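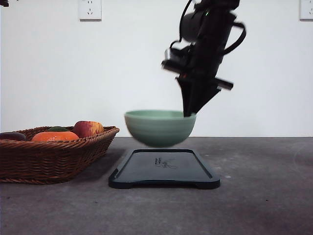 A robotic arm holds a green bowl over a dark tray.

Kanovex begins road trials of its two-seat electric commuter

Kanovex has started road trials of the Tratwood, a two-seat electric car sized for city commuting. The trials run on public roads in Valtusley under a test permit issued in March. Ten cars are in use. All share the same body and motor but carry one of two battery layouts.

The first layout places the pack flat under the seats. The second splits it, with the larger part under the floor and the smaller part behind the rear bulkhead. The split pack lowers the seat position and leaves more foot room, but it needs a second cooling loop and a longer high-voltage cable. Empty weight with the flat pack is 826 kg. Kanovex has not released a figure for the split version.

"The second loop is the item we are watching," said Satish Malhotra, who leads chassis engineering. "It adds a pump and four joints. Each joint has to hold pressure over rough pavement in cold weather."

Top speed is limited to 100 km/h in software. Charging is AC only at present. A DC port is planned for the production car, and the body already has a blanked opening for it on the right front fender. Regenerative braking is set in three steps from a lever on the steering column. Test drivers asked for the strongest step to release more gently below walking speed, and a revised control map has been loaded on all the cars.

Suspension parts come from Tanoli, which also supplies the rear hubs. Mehwish Khattak of Tanoli said the first set of rear bushings was too soft and let the axle steer under load. A stiffer compound has been fitted, with some increase in road noise.

The trials will last 12 weeks. Logged data covers pack temperature, energy use per trip and brake wear. Zeeshan Qureshi will present the first results at the Valtusley section meeting on 6/5/26. Members who wish to attend should send their names to Bushra Tarar at the section office. Parking is at the rear of the building.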